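4.2 Where the long cloths go wrong
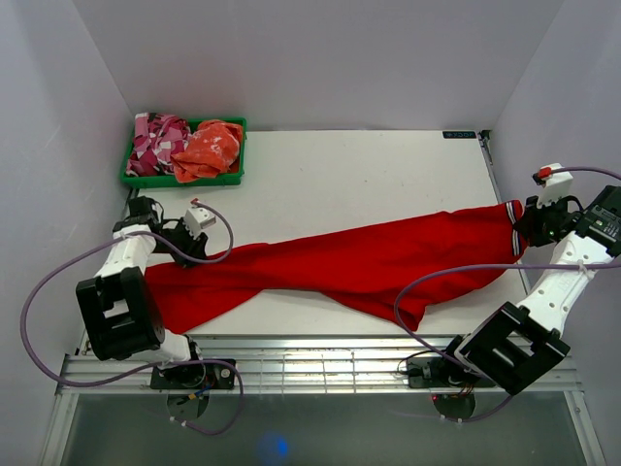 Figure 3. Two-arm stretch on a long red cloth, fixed camera.

I'll admit I thought stretching would be the boring bit of this paper. Our policy (we call it Kokus, after the planner it grew out of) has to take a piece of cloth from a heap to something flat enough to fold, and the stretch sits in the middle, between the second grasp and the lay-down. Both arms hold on, they move apart, and a small network decides when to stop. On tea towels that's easy. On anything long it gets messy, and Figure 3 is a good look at why. The cloth reaches almost the full width of the table, yet it's still bunched and narrow left of centre, with long shallow folds running lengthwise, while both ends are spread wider. Pulling harder on a cloth in that state mostly tightens the folds. Our first stopping rule only looked at the distance between the grippers, so it would have happily called this one finished.

So we swapped the rule. The new one scores the narrowest width of the cloth against its widest, straight from the segmentation mask, and refuses to move on to the lay-down until the ratio clears a threshold. If it doesn't clear, one arm lets go and regrasps closer to the pinch. Shona Purves came up with the regrasp offset after watching far too many replays, and we haven't found a learned version that beats her number yet.

We ran 100 trials on long cloths with each rule, using the same starting heaps (as close as we could get them, anyway). With the distance rule, 33 ended in a lay-down we'd call foldable. The width rule roughly doubled that, at the cost of time: a trial that needs regrasping takes up to 6 extra moves, and we cap it there. Two things still bug us. The mask gets patchy where a cloth has a striped edge, like the one at the right-hand gripper in Figure 3, and a patchy mask can look like a narrow cloth. The other is the low corners. When one droops toward the near edge of the table, the width score goes up even though nothing useful has been flattened. We tried penalizing that and it made the short cloths worse, so for now it stays off by default and we report both settings in the appendix.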